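Chapter 6
Buying a Robot That Opens Drawers

When I tell people I write about household robots for a living, they ask me whether the things can cook. I usually ask them back whether they'd settle for one that can open a drawer. They laugh, and then I show them a price list.

This chapter is about reading an offer. You've met the parts already – joints in Chapter 2, grippers and their coverings in Chapter 4 – and now I want you to look at them the way a buyer does, with a brochure in one hand and a calculator in the other. We'll follow a single kit all the way through: the Fernivix drawer and tabletop package, sold by Veltard as an add-on for arms you already own. I picked it because the paperwork is unusually complete, and because I've used it long enough to have a few grumbles.

The package comes in 2 versions. The basic one gives you the software and a set of ready-made skills: open a drawer, close it, pick a thing up, put it down somewhere else. The fuller one adds a support contract and a visit from a fitter, who sets the arm up against your own furniture. Veltard's leaflet says the skills were practised over 2,000 drawer openings before release. That sounds like a lot, and perhaps it is, but I'd like you to get into the habit of asking what sort of drawers they were. A light drawer on smooth runners is a kind teacher. My gran's sideboard, which swells up every October, would be a very different one!

We'll also put the kit next to its main rival, the Tian service, where you pay by the month and never own anything. My own view (you're welcome to argue with it in the exercises) is that Tian suits a short trial and Fernivix suits anyone who has settled on a room and means to keep it that way. There's a box later on about Bovine, a much older product whose name still makes my students giggle, and whose manual is the best I've read on what to do when a handle is too small to grip.

Keep 2 things beside you as you read: the sample contract at the back of the book, and a drawer. Any drawer will do. Open it slowly with one finger hooked over the top of the front, then again by the knob, and notice where the push and pull go. Your notes will come in handy for the first exercise.
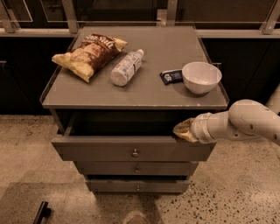
Can I buy the Fernivix package if I don't have an arm yet?

You can, but you'd have nothing to run it on. Veltard sells it as an add-on, so sort out the arm first and check that it's on the supported list before you pay for either version.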